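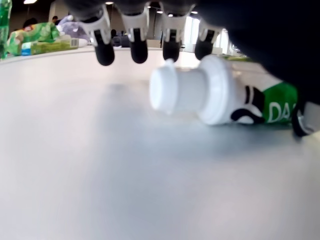

Lultard has been selling the Dronder hand since April, and the kit now comes with the grasp software, Umali, installed on the controller. Our group in Maltville has it on a 30 day evaluation. Notes so far, mostly for my own use.

Mounting took one morning. The bolt pattern matched the drawing. The cable length did not, and we had to reroute the harness at the elbow before the wrist would turn through its full range.

Umali treats a grasp as two stages, approach and close. Approach speed is set in the profile file and defaults to 300 mm/s, too fast for anything round lying on its side. A cylinder that gets touched before the fingers close will roll, and the planner does not update the target after first contact. I dropped the speed and raised the hover height. Both settings survive a restart. The force limit does not, and the manual doesn't mention it.

Small parts on a plate are a different problem. The fingertips have to come down close to the surface without pushing on it, so calibration of the table height matters more than anything in the grasp settings. Clear plates are worse for the depth sensor. I entered the plate height by hand and left it there. 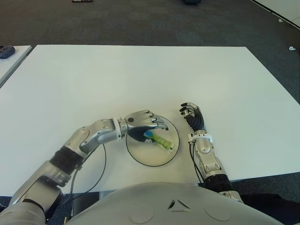 Dronel wrote in to say that the force limit can be made permanent by saving it under the tool profile instead of the session profile, and that the limit should be set again after every firmware update.

I tried it and the value held through two restarts. I have not updated the firmware yet. Next on the list is a run of 300 picks with one profile and no manual changes, logging every failure by stage. Lultard quotes 36 months of warranty on the finger joints, with the fingertips excluded as wear parts, so I'll order a spare set before starting.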